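Household chore automation

Household chore automation is the use of robots for domestic work such as tidying, packing, laundry and the putting away of groceries. Machines built for a single task, among them floor cleaners, are widely sold. General-purpose machines remain at the research stage.

Current state

Chores that appear simple to people are difficult for robots, as objects vary in shape and are seldom left in the same place. In a trial published in June 2021, the Skanora group, led by Azra Pavlović, tested one arm on 16 chores in a furnished apartment. The arm completed sorting and stacking tasks on most attempts — but often failed with bags, lids and soft packaging.

Collecting demonstrations

Many groups now train robots on examples recorded by people. An operator performs a chore with hand-held grippers, and the recorded motion is later used to train a control program. The Skanora collection contains 4,000 demonstrations, each of them reviewed by hand.

Hand-held grippers with square markers, in a room with a white table and an open cardboard box
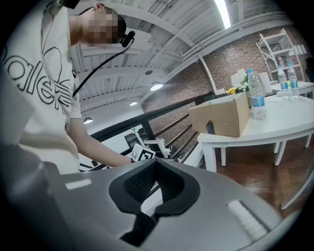
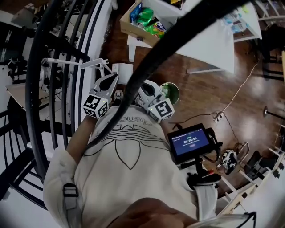
Limitations

Dušan Zupan has argued that success in one room says little about performance in another. Speed is a further concern. In the Pirano test, a robot took 50 minutes to unpack a grocery order and return the empty bags to a drawer.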